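I've been living with Kekley for most of December, so I figured it was time for a proper write-up. Quick version: it's a training method for two-armed robots working with cloth, it comes as a paper plus code, and I like it a lot more than I thought I would!

The idea (Forough Rashti's, mostly, and she writes about it really clearly) is that you stop asking the robot to copy a whole fold or pickup in one go. The demos get chopped up wherever the fabric changes shape, and the model learns each piece on its own before it learns to string them together. We'd been using Harow before, which wants the full run every time and sulks if the cloth has a wrinkle in it.

Setup took me six evenings. Bit of a slog – the install notes skip a step with the camera timing, and I only found it by digging through the Hung config files. After that, smooth sailing. With our cloth and basket task, Harow got 6 out of 16 tries and Kekley got 11, same arms, same table. I did not expect that much of a jump from so few demos.

Gripes? It's slow to train, thick knits still throw it off, and the plotting tool looks like it came out of a different century. I'd still pick it over Harow for anything soft.
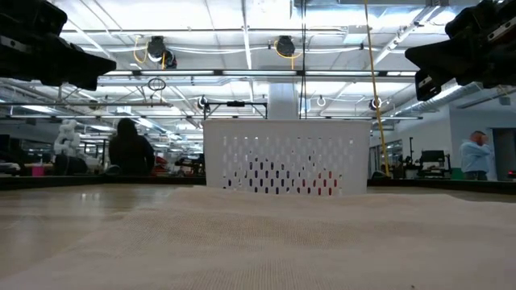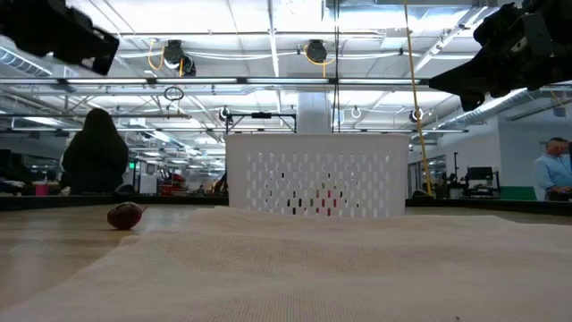 The knit cloth and the white basket, with both grippers up top.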